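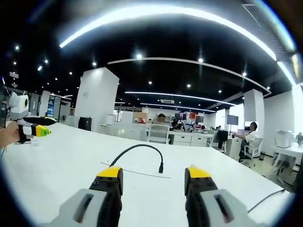
Slide 1. Black cables on a white tabletop.

Talks > Repair and Reuse > Speaker notes > Old chargers and cables

Start once people are seated. Say my name, Agnese Jõgi, and that I run the electronics desk at the Nerley reuse center. The talk is on what to do with the cords and chargers that pile up at home. Questions at the end, except if somebody can't hear.

Opening. Ask for a show of hands: who has a drawer of cords? Who has thrown one out and needed it a week later? Wait for the laugh, then move on.

What comes in to us. We took in almost 400 loose cords and chargers in November. Most came in grocery bags with nothing written on them. A charger without its device is hard to place. The same charger with a strip of masking tape saying "baby monitor" goes out the door again. If they remember one thing tonight, it should be the tape.

Reading a power adapter. Hold up the sample adapter and pass the other one down the row. Go slowly here.
- Output voltage has to match the device.
- Output current on the adapter can be higher than the device asks for. It should not be lower.
- Polarity is the little drawing with the plus and minus signs. It has to match too.
- A plug that fits proves nothing. Tell the story of Ojārs and the radio.

Keep or let go. My own rule at home is to keep one spare of each kind we still use. Everything else goes in a bag by the door. Tarmo Pētersons disagrees and keeps two. Mention this only if he is in the room.

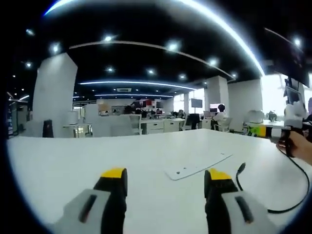

Slide 2. Cable with a black connector, and a flat white piece with two small holes.

Damage. Anything with cracked insulation, bent prongs or a scorched smell is done. Don't tape it up and don't donate it. Cut cords still go to metal recycling. Never cut one that is plugged in — say this even though it sounds silly.

Storage. Coil loosely and don't wrap tight around the adapter, as the cord tends to fail where it leaves the block. Paper rolls work for thin cords. Zip bags are fine for the rest. Labels go near the plug end so they can be read without unwinding.

Where to take things. Read out the drop-off addresses: our desk on Strazds Street and the county yard at Ekine. The yard takes batteries, we do not. People will ask about phones. Phones go to Viorica Preda at the front counter, wiped first, with the SIM card out.

If time is short, skip Storage and go straight to the addresses.

Likely questions: old printer cables (yes, we take them), extension cords (yes, if undamaged), string lights (county yard only).

Leave the handouts by the coat rack. Get the sample adapters back before people go.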